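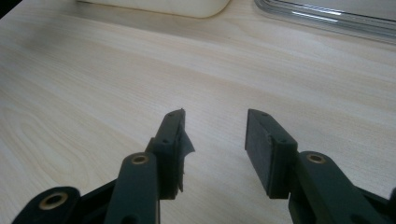 Left pad peeling off the finger, right pad still good.

Check your pads before you record anything

7 Oct 2024
By Yevhen Dmytriv

Search this site Enter keywords Go

I keep reading that hand-held grippers make collecting examples easy. Pick up two of them, do the chore, and the policy learns it. I have my doubts. Most of the bad data I have thrown out came from hardware that someone should have looked at first. These are the steps I use now for small tabletop tasks.

1. Look at both fingers of both grippers. Open the jaws all the way and check the rubber. A flap hanging into the gap will touch the object before the finger does, and your learner has no idea that the flap is a fault. It will treat it as part of the job. Replace the pad. Gluing it back down has never lasted a session for me, whatever the Stalura forum claims.

2. Work the jaws a few times with nothing in them. If they stick at a pivot, fix that too.

3. Set the table and leave it set. Trays, boxes and lids in the background are fine, and I like having some clutter, but write down what was out for each batch. You will want to know later if the thing only works with the tray on the left.

4. Start with something soft if soft things are what you care about. Cloth is a harsh test.

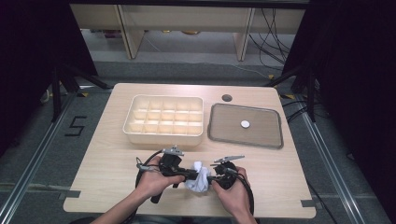
With two grippers, keep your wrists slow and let each grasp finish before the next one begins. People speed up after the first 30 takes, and the motions get sloppy in a way that is hard to see until you plot them. Mind the cables as well. If you have to tug against one, stop and reroute it.

5. Save failed grasps under their own label. The Hotura guide says to delete them. I don't agree, and it offers no numbers to back that up.

6. Review before you train. In our last set of 1186 takes I kept 511, and I still think I was too kind. Watch the first 200 at normal speed, with no skipping.

As for how many examples are enough, I don't trust anyone who gives a single figure. Train on half of what you kept, then on all of it, and compare the two on objects you left out. If the results match, more takes of the same cloth on the same table won't help you much.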